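Search this guide
Enter a keyword Go

Zelari Table and Basket Set: Set-up and Care Guide
Section 4. Preparing the table top and placing the basket

Please read this section to the end before you begin. The table must already stand on its legs, as explained in Section 3. If the table still moves when you press on a corner, go back to Section 3 and adjust the feet first.

You will need: two soft cloths, a small bowl of lukewarm water, mild dish soap, and a dry brush with soft hair. A used paint brush is very good for this, if it is clean.

4.1 Unpacking the basket

1. Cut the tape of the carton with the blade pointing away from you. Do not push the blade deep. The rim of the basket lies directly under the flaps.
2. Take the basket out with both hands under the floor. Do not pull it up by one side of the rim.
3. Remove all the paper from the inside, also the narrow strips in the corners.
4. Let the basket stand in the room for 60 minutes before you put anything into it. In the carton the walls may be pressed a little to the inside, and they need this time to come back to their form.
5. Check the braid of the rim with your fingers, all the way around. A short strand end that stands out may be pushed back under the next turn of the braid. Do not cut it.

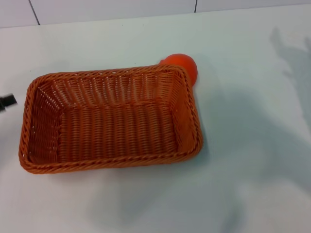 Note: The walls of the basket lean outward, so it needs more room at the top than at the bottom. If you want to keep it on a shelf, please measure at the rim.

Note: Small differences of color between the rim and the walls are normal for synthetic wicker and are not a reason for complaint.

4.2 Loading the basket

1. Put flat and heavy things on the floor of the basket, and light things on top of them.
2. For small things such as pens, clips or keys, lay a cloth or a sheet of thick paper on the floor first. The weave has small gaps, and thin things can stick in them.
3. Do not hang anything on the rim.
4. Carry the loaded basket with a hand under each short end.

CAUTION: Do not slide a loaded basket over the table. Sand or crumbs under the basket can scratch the surface. Lift it, move it, and set it down again.

CAUTION: The basket is not intended for hot dishes. Keep it also away from candles and heaters.

4.3 Cleaning the basket

1. Brush out the dust with the dry brush, always along the strands. Do the floor last.
2. For spots, use a damp cloth with one drop of soap. Press the cloth on the spot and wait a moment, then wipe.
3. Wipe again with clear water.
4. Let the basket dry upside down on a towel, not in direct sun. We recommend to leave it overnight.

The braid holds water longer than the walls. If you put the basket back on the table too early, a ring of moisture can stay under it.

4.4 Care of joints and flat surfaces

Where two panels meet there is a narrow joint, and this is the place where dirt collects first. Please take care of the joints once a week when the furniture is in daily use.

1. Take everything off the surface.
2. Wipe up loose crumbs with a dry cloth, moving away from the joint and not toward it.
3. Pull the soft brush along the joint in one direction.
4. Fold a damp cloth over your fingernail and follow the joint from one end to the other.
5. Dry it at once with the second cloth. 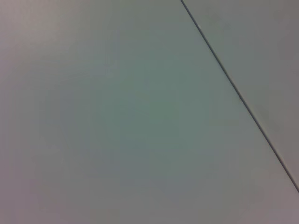

CAUTION: Never pour water or cleaner directly on a joint. Liquid which stays inside can make the edges swell, and such damage cannot be repaired at home. Put the cleaner on the cloth first.

Do not use a knife, a needle or a toothpick for dirt that sits deep. If the brush does not help, use a vacuum cleaner with a brush nozzle on the lowest power.

Do not fill the joint with wax, glue or silicone. The panels need this small space in summer, when the air in the room is warmer.

4.5 If something is not right

The basket rocks on the table: Turn it upside down and press the floor lightly with your flat hand. Wait 2 hours and try again.

One wall stays bent to the inside: Fill the basket with rolled towels and leave it until the next morning.

You feel a step at the joint: Loosen the screws of both panels by half a turn, press the panels down, and tighten again. See Section 3, step 8.

A part is missing: Write to us with the number 242 and the letter printed on your parts list. Please do not send the whole set back.

Text of this section: Margit Magyar, Customer Guides

Related guides
Nova shelf: fixing to the wall
Kanetti storage box: changing the lid
Yuen side table: set-up and care
Zelari set: list of spare parts

Contact | Terms | Copyright Zelari, all rights reserved | Back to top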